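Can a robot arm pack a tool case yet? Sort of! Here's how I set up the chore at home. Start with a hard black case on a plain white table, and do the latches by hand the first few times.

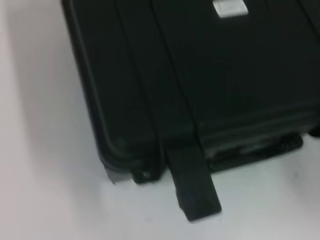
Next, teach the lid on its own. I gave mine 80 tries before adding anything else – dull, but worth it. Go slow on the hinge side. 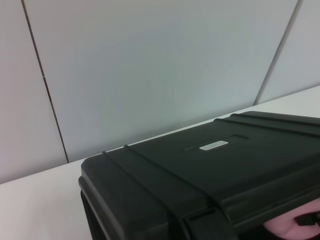
Then add one soft thing to put away. Squishy stuff forgives a clumsy grip, so save the wrenches for later. I allow 2 minutes per try and reset by hand.

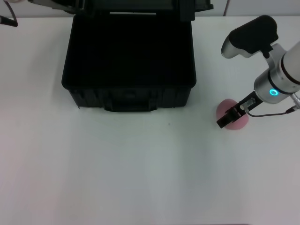
Hongmei Jia wrote to ask why she'd wait two minutes for a job she can do in five seconds. Fair, Hongmei! I still do my own packing on work days.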